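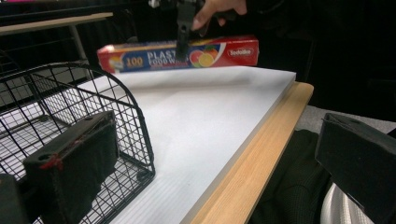
Filed under: Managing People

I spent most of last November reading exit interviews. Our company had bought a smaller one, Tekov, the spring before, and by fall we had lost 28 of the people who came over with it. My boss wanted to know why, and I had the least on my calendar.

The interviews were short. Most people gave the polite answer, which was a better offer somewhere else. But when I went back to the managers and asked what those employees had been like in their last few months, I kept hearing the same word. Quiet. They had stopped raising things in meetings. Their managers had taken that as a sign they were settling in.

I made the same mistake early in my career. I ran the order desk at Vanags, and I had one clerk who complained about everything. The forms were wrong, the cutoff time was wrong, the carrier was always late. I found her tiring. Then for a couple of months she didn't complain at all and I remember being pleased about it. She gave notice right after that. When I asked what I could have done, she said she had told me already, several times, and she was right. I went through my old notebooks and found most of it written down in my own handwriting with nothing next to it.

Since then I have kept a second column. When somebody brings me a problem, I write it on the left, and on the right I write what I did and the date I told them. If I decided to do nothing, I write that too and I still go back and tell them. It takes maybe ten minutes a day. I used to keep it in a spreadsheet but I wasn't opening it, so I'm back to paper.

The hard part is the second conversation. It is easy to listen to someone. Going back two weeks later to say the answer is no, and why, is uncomfortable, and I put it off like anyone else. In my experience people can take a no. What wears them out is asking again.

We did end up trying something with the remaining Tekov group. Each supervisor picked one open complaint per person and closed it within the month, one way or the other. Some were very small. One warehouse team had been asking for a second label printer since before the sale. It cost us $252. Another team wanted out of the Drimorier reporting system entirely, and we had to tell them that was not going to happen before next year's contract review. They weren't happy, but two of them thanked their supervisor for finally saying so.

I don't have a clean result to report. Turnover slowed down over the winter, but it usually does. The Pirnudis office, where we changed nothing, slowed down too, though not as much. I would need another year of numbers before I put it on a slide.

What I did change for good is my one-on-ones. I start with the right-hand column now, before I ask for anything new. If it's blank, I say it's blank. A few of those meetings have been pretty short.

Next time I want to write about supervisors who get promoted and take their old job with them, which I have also done.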